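How Does a Town Make a Rule?

Have you ever wondered who decides if your neighbor can keep bees? In the town of Polulport, the town council does! A council is a small group of grown-ups picked by the voters, and the rules they make are called ordinances (say it: OR-din-an-sez).

It starts with an idea. Last October, Feng-yi Yeh asked if people could keep beehives behind their houses. She got 30 neighbors to sign her letter, and then the council wrote a first try at the rule, called a draft.

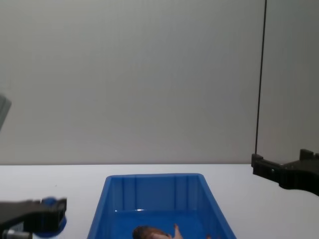
Next comes the best part, the public hearing! Anybody can stand up and talk, even kids. Oluwaseun Uzor wanted to know how far a hive should be from a sidewalk, and that was such a good question that the council changed the draft.

Then they vote! If more members say yes than no, the draft becomes a real rule. In Polulport each home can now have up to four hives, and one hive can hold 3,000 bees or even lots more. Imagine all that buzzing!

Does your town allow bees? Ask at your town hall!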